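Cuidado de toallas y paños de rizo: lavado, secado y almacenamiento

Sección: Lavandería y textiles del hogar
Actualizado: 12 de mayo de 2021

El rizo de algodón absorbe por capilaridad. Cada bucle ofrece superficie al agua, y cualquier película depositada sobre la fibra (suavizante, detergente mal aclarado, cal) reduce esa superficie. Casi todos los problemas que se atribuyen a una toalla vieja son depósitos, y los depósitos se eliminan.

Antes del primer uso

Las toallas nuevas salen de fábrica con un apresto que les da cuerpo en la estantería. Conviene lavarlas solas, a 40 °C, con media dosis de detergente y sin suavizante. Los colores intensos sueltan tinte en los dos o tres primeros lavados; se separan del blanco durante ese período. En piezas con dibujo tejido en varios colores, la prueba se hace frotando un paño blanco húmedo sobre la zona más saturada. Si el paño se tiñe, lavado en frío y aparte.

Carga y dosificación

El rizo aumenta mucho de peso al mojarse. Un tambor de 8 kg lavará mal 8 kg de toallas: debe quedar libre un tercio del volumen, medido con la ropa seca y sin apretar. Con agua dura se sube la dosis de detergente según la tabla del envase, nunca a ojo. Con agua blanda sucede lo contrario y el exceso se queda en el tejido.

Orden de trabajo para una colada normal:

Sacudir cada pieza antes de introducirla.
Cerrar cremalleras y corchetes si se mezclan albornoces.
Programa de algodón, 60 °C para baño y cocina, 40 °C para piezas de color sin suciedad orgánica.
Aclarado extra si el agua del último ciclo sale con espuma.
Centrifugado a 1000 o 1200 rpm.

El centrifugado alto no daña el rizo. Lo que sí lo daña es dejar la carga húmeda dentro del tambor varias horas, con la puerta cerrada.

Recuperación de toallas que no absorben

Se pesan 200 g de carbonato sódico (sosa para lavar, no sosa cáustica) y se disuelven en un barreño con agua caliente, a 60 °C si el color lo admite. Las toallas, ya limpias, permanecen sumergidas hasta que el agua se enfría. Después, un ciclo completo sin detergente. El agua del barreño suele quedar gris - es el residuo acumulado. El procedimiento no es apto para lana, seda ni viscosa, y deben usarse guantes.

Si la rigidez se debe a la cal, el carbonato no basta. En ese caso se añaden 151 ml de vinagre blanco de limpieza al compartimento del suavizante, en un lavado posterior. La cifra corresponde a la medida rasa del vaso Hinds que usamos en el taller; 150 ml sirven igual. El vinagre no debe mezclarse en ningún caso con lejía, ni en el mismo ciclo ni en el mismo barreño.

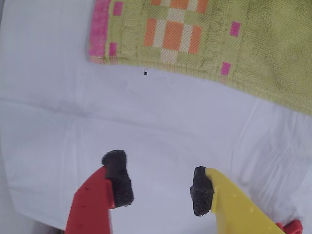

¿Cada cuánto hay que repetir el remojo con carbonato? Dos veces al año es suficiente en una vivienda con agua de dureza media. Con agua muy dura, cada tres meses.

Secado

Tendido al aire: sacudir con fuerza al sacar de la lavadora, para levantar los bucles, y colgar por el lado corto con dos pinzas. El doblez sobre la cuerda no debe pasar de 5 cm. Un doblez por la mitad duplica el grosor y alarga el secado, con riesgo de olor en interiores.

En junio y en los meses siguientes, el sol directo endurece el rizo y degrada los tonos vivos. Se tiende a la sombra con ventilación, o al sol del revés y durante el tiempo justo.

Secadora: programa de algodón, temperatura media, retirada cuando queda un resto de humedad en las cenefas. La cenefa tiene una densidad de hilo distinta de la del rizo y encoge de otra manera; el sobresecado es la causa habitual de los bordes ondulados. Las bolas de lana Sudach separan las piezas y acortan algo el ciclo. Dos pelotas de tenis limpias hacen un trabajo parecido, con más ruido.

El filtro se limpia después de cada carga. La pelusa de las toallas nuevas lo obstruye antes de terminar un ciclo largo.

Manchas frecuentes

Maquillaje: jabón líquido para platos, sin agua, cinco minutos, y aclarado en frío.
Óxido: ácido cítrico en solución, nunca lejía, que fija la mancha.
Aceite de cocina: polvos de talco una hora, cepillado y lavado a la temperatura máxima que indique la etiqueta.
Peróxido de benzoilo (cremas para el acné): decolora de forma irreversible. Se reservan piezas blancas para ese uso.
Sangre: agua fría y jabón neutro. El agua caliente coagula la proteína.

Olor a humedad

El olor que aparece al mojar una toalla aparentemente limpia procede de bacterias instaladas en la base del bucle. Un lavado a 60 °C con percarbonato sódico resuelve la mayoría de los casos. Si reaparece a los pocos días hay que revisar la lavadora: goma de la puerta, cajetín y filtro de la bomba. Un ciclo en vacío a la temperatura máxima, una vez al mes, previene la reincidencia.

En baños sin ventana, un higrómetro barato ayuda a decidir. Por encima de 62 % de humedad relativa sostenida, una toalla colgada de un gancho no llega a secarse entre dos usos. En el baño de pruebas registramos 82 % una hora después de una ducha con la puerta cerrada. Una barra ancha, con la pieza extendida, da mejor resultado que cualquier gancho.

Enganches y bordes

Un bucle suelto se corta a ras con tijera de punta fina. No se tira de él: el rizo no está anudado y se vacía la hilera entera. Los dobladillos descosidos se repasan a máquina con aguja 90 y puntada recta de 3 mm. El hilo de poliéster Zosgate del grosor estándar aguanta el lavado a 60 °C; el de algodón se rompe antes que la tela.

Doblado y almacenamiento

Para estantes de 30 cm de fondo, la toalla de lavabo se dobla en tres a lo largo y después por la mitad. La de baño, por la mitad a lo ancho, en tres a lo largo y de nuevo por la mitad. El canto cerrado queda hacia fuera. Las piezas recién lavadas se colocan en la parte inferior de la pila, de modo que todas roten.

No se guarda nada que conserve humedad. En armarios adosados a muro exterior conviene dejar 2 cm libres al fondo - las cajas ventiladas Tekmont llevan unos topes que cumplen esa función, aunque dos listones atornillados valen lo mismo.

Retirada

Una toalla que deja ver la trama a contraluz ha perdido el rizo y ya no absorbe lo que debe. Cortada en cuadrados y sobrehilada, pasa a bayeta de taller. Las que hayan recogido aceite de linaza u otros aceites secantes se extienden al aire libre hasta que endurezcan por completo, nunca amontonadas: pueden arder espontáneamente.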